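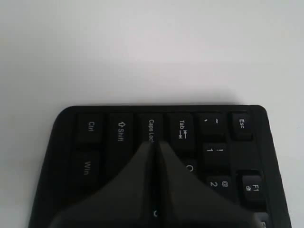 Model portfolio shows wrong cash balance after rebalance

Product: Mabula portfolio tracker, desktop version
Status: Solved (by me, mostly)
Category: Balances and imports

Hi all, I'm running one of the Niltside model portfolios through Mabula, the moderate growth one, and since the October rebalance my cash line has been off. The tracker says I have 2,376 dollars sitting in cash. My broker, Tolwood, says 376. I know which one I believe, but I'd love for the two to match before I put in any more trades!

What I did first, in order:

Refreshed the account link. The little wheel spun, said it was up to date, same number.

Logged out, closed everything, logged back in. Same number.

Removed the Tolwood link completely and added it again. This was a mistake — it pulled in a second copy of every dividend, and I spent most of an evening deleting them one by one. Please don't do this unless support tells you to. Cash line afterward: 2,376 again, so at least it's consistent.

Update, next morning

Support wrote back quickly (thank you) and asked me to export the transaction list and look for anything marked Pending. I had one! A purchase of the Indside short-term bond fund for 2,000 dollars, which is exactly the gap. Tolwood shows that same purchase as settled, and the shares are there in my holdings on both sides. So Mabula was counting the shares and also still counting the money I'd used to buy them. No wonder my portfolio looked like it was having such a nice month.

I tried changing the status from Pending to Settled by hand. It let me pick Settled from the menu, I hit Save, and when I went back it said Pending again. Tried it in a different browser, no change. Tried it from my phone, where the menu is grayed out altogether.

Update, same day, 4 pm

Support suggested turning off automatic sync before editing, so the import can't write over the change. You'll find it under Accounts, then the three dots next to the broker name, then Sync Options. I turned it off, changed the bond fund purchase to Settled, saved, and this time it stuck. Cash line went straight to 376.

Then I turned sync back on and held my breath. Still 376 after the first refresh, and still 376 after the overnight one.

Still open

The allocation chart hasn't caught up. The model wants 98 percent invested and 2 percent in cash, and the chart is still drawing my cash slice from the old number, so I keep getting the yellow "overweight cash" warning. The rebalance tool even suggested I buy another 400 dollars of the bond fund, and I don't have 400 dollars in there to spend. I've hit Dismiss for now. Support says the chart runs on a separate schedule and should redraw after month end, so I'll leave the ticket open until then and post back with what it shows.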